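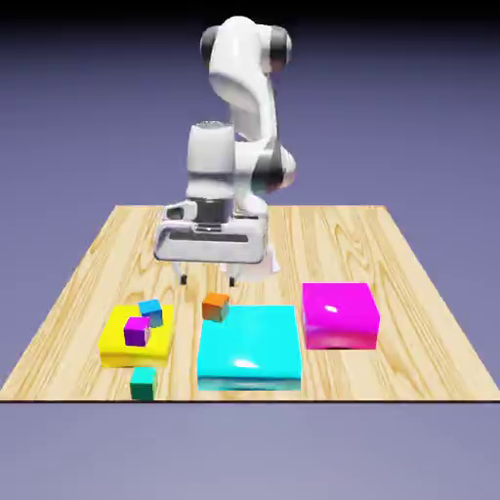
Mackenzie Melnyk had quite given up on seeing the Platardale library open past five o'clock again, and told us so over the returns desk, adding that it was lovely to be wrong for once. From November the library will keep its doors open until eight in the evening on two nights a week, after a long campaign by readers who work during the day and have had to make do with a hurried half hour at lunch (or, more often, with sending their mothers).

The later hours were lost four winters ago when the heating bill went up, and plenty of people in the town have grumbled about it ever since. A petition started in the spring gathered 746 names, which is rather good going for a place of our size, and it was handed in at the council offices along with a tin of ginger biscuits.

Irina Cârstea, the branch librarian, said she had been touched by the letters that came with it, particularly those from the evening language class, which has been meeting in the back of a café on Drekance Street and is very much looking forward to having proper tables again. "They have been so patient," she said, "and I have missed hearing them through the wall!"

There will be new books to go with the new hours, too. The council has set aside money for nearly 300 titles, with a good share going to large print and to the children's corner, where the picture books have been read to rags. Readers can put their suggestions in the box by the stairs, and Lanying Jia has already asked for more gardening and fewer murders.

The reading group will move to seven o'clock and begin with a short novel, still to be chosen. The first late opening will have tea and a story for the little ones at half past five, with Thảo Hầu reading. Coats may be left in the upstairs room, but please mind the third step, which is still waiting for its new carpet.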